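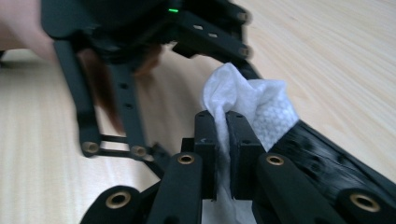

Why I picked hay fever

My project is on whether people with hay fever sneeze more indoors or outdoors, and yes, I chose it because I spend half of every summer with a streaming nose! My tutor, Rowena Cabrera, said to pick something I'd stay interested in. No danger of losing interest when your eyes itch that much.

I gave paper diaries to 14 people on my course and in my street in Roratton. They had to put a mark down for every sneeze, say where they were, and note the time. Efren Yap lost his on the bus (twice) so he's not in the results. The rest kept it up for 2 weeks, which I thought was pretty heroic.

Altogether I got 296 sneezes. I was expecting nearly all of them to be outside, in the park or by the playing fields, but 200 were indoors, mostly in bedrooms and mostly before breakfast. Zoltán Bozsik had a terrible Saturday changing his sheets and filled a whole page.
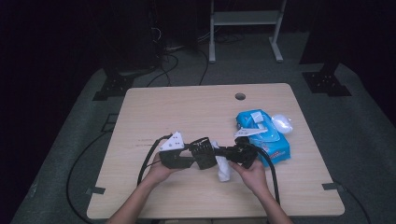
What I'd change next time

I never asked how long people spent in each place, and that's a big hole. If you're indoors most of the day then of course you'll sneeze there more. Maricel Dumlao spotted it straight away when I showed her my graph, and I felt a bit silly. I'd add a column for hours, and another for whether the windows were open. I'd also like to run it again in November, when there's hardly any pollen about, and compare the two.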